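Shoe Care Tips I Stopped Believing (And a Few I Kept) 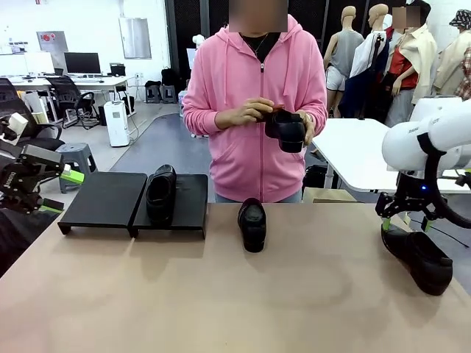

Black leather, looked over by hand before any polish comes out.

I have read a lot of advice about black leather shoes and most of it sounds like it was written by someone selling a tin of something. So I tried what I could, over a couple of winters, and these are my notes.

Banana peel. No. It leaves a shine for an hour and then a sticky film that collects lint. Mirjana Nikolovski swears by it and her shoes smell like lunch.

Olive oil. Also no, unless you like dark blotches. It soaks in unevenly and I never got it back out of the toe.

Newspaper stuffed inside wet shoes. This one works, grudgingly. Change the paper after the first hour or you're just storing damp paper. Keep them away from the radiator - I cracked a good pair that way in one night.

Vinegar for salt lines. One part white vinegar to two parts water, on a rag, then wipe again with plain water. It does get the white off. It does not "restore" anything, whatever the Flosham leaflet says.

Cedar shoe trees. I think they help with creases. The claims about odor I can't confirm, and the price is silly. Crumpled packing paper did nearly as well for me.

Freezing shoes to kill the smell. I gave it 13 nights. Cold shoes, same smell. Baking soda in an old sock did more.

Polish. A thin coat, let it dry, brush hard. A second thin coat if you must. People who talk about ten coats have more free evenings than I do.

Pull the laces out first. I skipped this for years and always had waxy gray laces to show for it.

Waterproof spray I'm still undecided on. Test it on the heel.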